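Evaluation of the Relora Hand-Held Gripper Kit
Student project report, Garkport
Solange Fleury, Nobuhle Dlamini, Ksawery Bednarek
Supervisor: Grethe Hedegaard
Jul 16, 2018

1. Purpose

Our group was asked to review the Relora kit, which is sold by Jateo for recording manipulation tasks by hand. We wanted to know whether a student lab could use it without outside help, and which parts would need replacing first.

2. Method

We picked household packing tasks: putting toiletries into a case, taking them out, and closing the zipper. Each operator got 15 minutes of practice and then did 80 trials. A trial counted as failed if the item was dropped or if the tracking software lost the gripper. Raphaël Marty kept the log and did not operate.

3. Results

Small bottles were the easiest items. The flexible fingers gave way a little around them, and most operators stopped thinking about grip force after the first few tries. Zippers were much harder. We logged 56 failed trials in total, and more than half of those were zipper trials. Tracking losses came mostly when one gripper passed in front of the other.
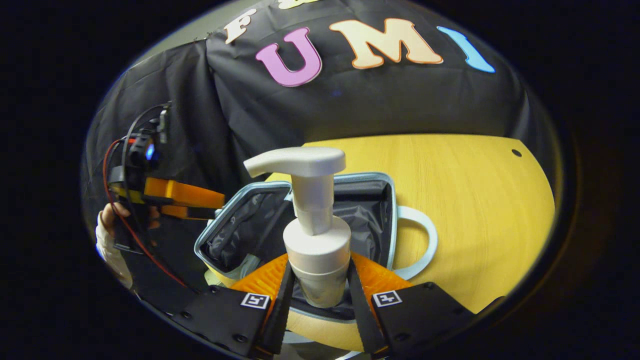 Figure 1. Pump bottle held between the gripper fingers at the open case, with the second gripper at left.

The cables were the main complaint. They pulled on the wrist when the operator turned the tool sideways, and Nobuhle ended up taping hers to her sleeve.

4. Assessment

The kit is usable as delivered. The manual covers assembly well but says very little about calibration, and we lost two afternoons to that. Jateo rates the contact strips for 2000 grips. We did not get far enough to check this.

We would buy the kit again for bottle and box tasks. For zippers we would first try the narrower fingers from Sugawara, which we did not have time to order.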